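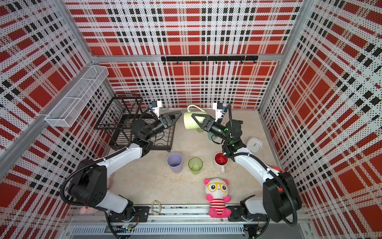 The first thing Rehema Mfaume does each morning is swap the wallpaper. Plaid one day, wood grain the next, then a pattern of lemons that she swears gives her headaches. The two robot arms bolted to the bench don't seem to mind, and for the group behind the Troro project, that's the whole idea.

Troro is a training method for robots that use two arms, and it starts from a problem every roboticist knows. You teach a robot to put dishes in a rack. It gets good at it! Then somebody paints the wall, or brings in a mug of a different color, and the robot acts as if it had never seen a kitchen in its life.

"It learned the wall," says Thabiso Ngubane, who wrote most of the training code. "We thought we had taught it about cups, and we'd taught it about our wall."

The usual fix is more data, and lots of it. The Troro group went looking for a cheaper one. During training, their software compares pairs of runs of the same chore, recorded in front of different backgrounds and with different clutter lying around, and it scores the robot down whenever its internal picture of the job shifts along with the scenery. What's left after enough of this is the stuff that matters — where the object is, which way its handle points, where it has to go.

I spent an afternoon in March watching them work, and I could have stayed a week. Pitchers, cups, bottles and jars all take their turn with the black wire dish rack. Lilian Nzioka picks the props, and she has a gift for it. Soft toys are a favorite, because they're bright and have faces and have nothing at all to do with dishes. A panda in yellow glasses has been in so many recordings that it has its own line in the lab's inventory.
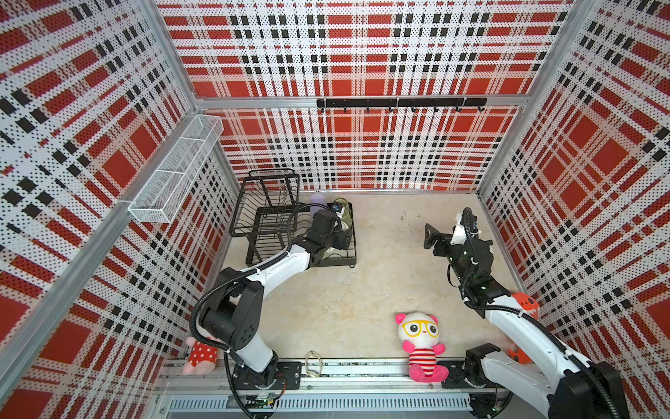 One gripper reaches into the dish rack while the other waits open, with three plush toys around the front of the cell.

So how well does it work? The group trained on 725 recorded runs and compared the result with a standard method given 2,000. In rooms neither robot had seen before, the standard version finished 38 percent of its chores. Troro finished 47 percent. You may look at that and see a robot that fails more than half the time, and you'd be right. But it got there on far less data, and data is the expensive part. Every run means a person guiding the arms through the chore by hand, start to finish.

Clear objects are still a headache. So are handles that face away from both arms, and Ngubane has a folder of failed mug pickups that he'll show anyone who stands still long enough. The next version, called Mrema, will try letting one arm turn an object so the other can get a better grip. Early runs are slow but lovely to watch, with a little pause before each handover that looks a lot like good manners.

Mfaume, meanwhile, has ordered more wallpaper. Stripes this time, very thin ones, in green.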